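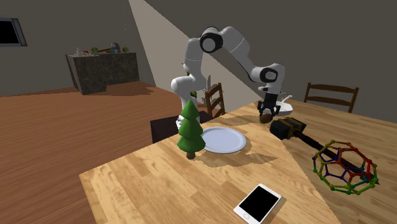 Vurora Butcher-Block Oil, 11 oz.

2 min read

If you've ever run your hand over an old kitchen worktop and wondered how it got so smooth, the answer is usually oil, and plenty of it, put on by somebody with a bit of patience. Vurora is the oil we use ourselves in the Badthorpe shop, on every board and bench top that leaves the building, and after years of customers asking what was in the unmarked jar by the register we finally gave it a proper label!

The recipe is a plain one: food-grade mineral oil warmed with beeswax, and nothing added for scent. Barbara Brzozowska worked it out when she was still refinishing school tables over in Cirkcombe, and she has been fussy about it ever since (she'll tell you the wax matters more than the oil, and she'll tell you for quite a while). It goes on thin and brings up the grain in maple, beech, birch and most other pale woods without turning them orange.

To use it, wipe the wood clean and let it dry overnight. Pour a little in the middle, spread it with a cotton rag along the grain, and leave it for 3 hours or so -- longer does no harm. Buff off whatever is still sitting on top. New wood is thirsty and will want two coats, sometimes another one a week later. After that, once every couple of months is plenty for a kitchen, and a dining table can go a good deal longer.

One bottle covers an average dining table twice, with some left over for the cutting boards. Please don't use it over varnish or polyurethane, as it will only sit there feeling greasy. And spread your oily rags out flat to dry before you throw them away -- a good habit with any wood finish.

Goes nicely with the Szewczyk scraper and our cotton rag bundle. Item no. 1071. The larger refill can will be back in stock in June.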